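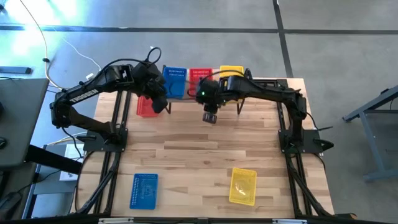 Butcher-block top with striped grain, baskets at the far end and on the wood nearer the front.

Workshop Guides > Bench Care > Oiling a Butcher-Block Top

Section 2: Putting on the first coats

I've oiled a lot of these tops by now, and I still like doing it the slow way. I use Petora oil for everything in this section. If you've got another brand on the shelf, go by the times on its can and borrow my steps for the rest.

1. Clear off the part you're going to oil. I do half the top one evening and half the next, so I don't have to find a home for everything at once.

2. Sand along the stripes with 100 grit, then go finer if you want it silky. I usually quit early and have never been sorry!

3. Vacuum, then wipe with a barely damp cloth. Let the wood dry all the way (I give it overnight).

4. Pour a puddle the size of a pancake and push it around with a lint-free rag. Go easy near any metal rails or brackets -- oil creeps under them and stays sticky for weeks.

5. Wait twenty minutes, then wipe off everything that hasn't soaked in. Wipe more than you think you should. My first top felt like flypaper until June.

6. Leave it until morning and do steps 4 and 5 again. Two coats are fine for light work. I do three on the ends, where the grain drinks it up.

CAUTION: Oily rags can catch fire on their own. Spread them flat outdoors to dry, or drop them in a metal can of water with a lid. Don't ball them up in the trash, not even for an hour.

Note: Keep a window open. The smell is pleasant enough at first, but it gets old by the second coat.

Note: If you bought the Rollen top, it ships with a thin wax on it and the oil will just bead up. Take the wax off first with mineral spirits on a rag, and add an extra night of drying before you start at step 2.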